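Friday, late

Load-in finished at 10. The Jukberg hall gave us the stage two hours short of what was agreed, so the plot for Act One went in with the pit still setting up below. Cue-to-cue got as far as the end of the harbor number and stopped there.

Main problem is the band balance. With the Fonton desk on its old show file, the reeds sit well over the chorus in anything marked softer than mezzo. I pulled the pit sends down 4 dB and rolled off the low end on the trombone mic, which cleared up the second verse but left the overture thin. Saved it as a separate scene and will A/B the two tomorrow if the strings turn up on time.

Radio mics: 10 packs, two of them unreliable. Pack 5 drops out upstage left, same spot each time, near the dimmer rack. Moved the receiver antenna to the other side of the proscenium and got one clean pass. Pack 2 has a worn connector and should go back to Shaikh for repair. Swapped the mother's solo onto the spare until then.

The revolve is slow. The score allows eight bars for the change into the kitchen and it needs eleven at the current speed. Options are a faster motor setting (the crew don't like it with people standing on the edge) or a repeat in the music. I marked a vamp in the Jadis reduction at the end of the clarinet phrase — safe to leave on any downbeat.

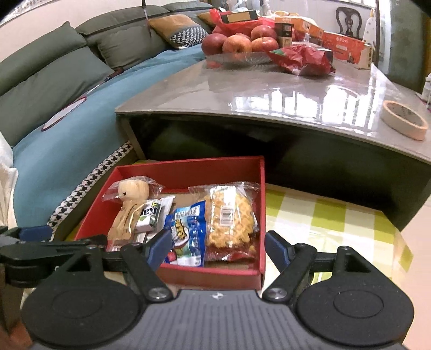 The musical director wrote back just before midnight that the vamp could stay, but only if it came out on the second ending, as the clarinet had no breath left by the third. Fine by me. Changed the call in the prompt book to match and moved the light cue one bar earlier.

Still to do: relabel the cue lights, new tape on the treads, ask for the hall key an hour sooner.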